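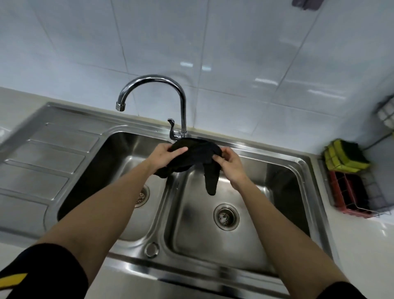

1 July 2020

Up at half past five because of the heat. Walked down to the lower end of Trorkcombe before breakfast and back by the reservoir path. The water is low for this time of year and there is a strip of dried mud where the ducks usually sit. Saw one heron. My left knee was fine going down and sore coming back up, same as last week.

Spent most of the morning on the family letters. I have finished the second box, which makes 189 letters read and put in order. The third box is smaller and mostly postcards. Great-Aunt's handwriting gets worse after she moves to Vosville, and she starts leaving off the year, so I have to go by the stamps and by who has died. She mentions a dog called Mabuza in nearly every letter for a while and then never again. I'd like to know what happened to it. Mother would have known.

The letter I had been hoping for was near the bottom. It is the one about selling the orchard. She got 200 for it, less than I was always told, and she was not upset at all. She says the trees were old and she was tired of picking. My whole childhood I heard that sale talked about as a tragedy. I copied the page out by hand so I can send it to Casimiro Sarmiento, who is doing the other side of the family and has been asking since November.

Lunch was cold potatoes and an egg. Washed a few things by hand in the kitchen afterward.

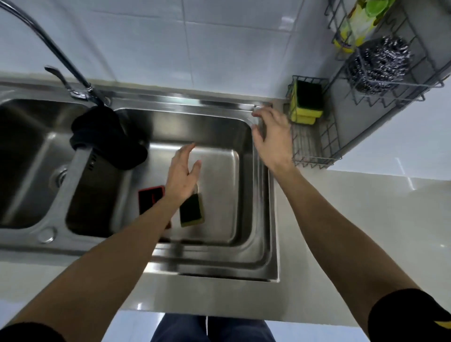
Kitchen sink, black cloth over the faucet.

Llinos Craddock called at two. Her daughter's wedding is put off until next year and they have lost the deposit on the hall, though the caterer has been decent about it. She sounded more tired than sad. She asked if I was still writing this diary and I said yes, most days. She kept one for 26 years and then stopped in the middle of a week and didn't miss it. I told her I would miss mine. We talked for over an hour and I forgot to ask about her eyes.

Read for a bit after that, then slept in the chair, which I had meant not to do. Woke up at five with a stiff neck.

Watered the beans. The first row has flowers on it and the second row is a week behind. Something has been eating the chard again. I put the net back over it and weighed down the corners with bricks. The tomatoes need tying up and I am out of string.

Supper at seven, soup from the freezer. Wrote the note to go with Casimiro's page and then wrote it over, as the first one went on too long. Need stamps. I also want to ask him about a man named Stekus who turns up in three of the letters, always borrowing money. He may be a cousin or just a neighbor.

Windows open tonight. Still warm at ten. Start on the postcards tomorrow if it's too hot to be outside.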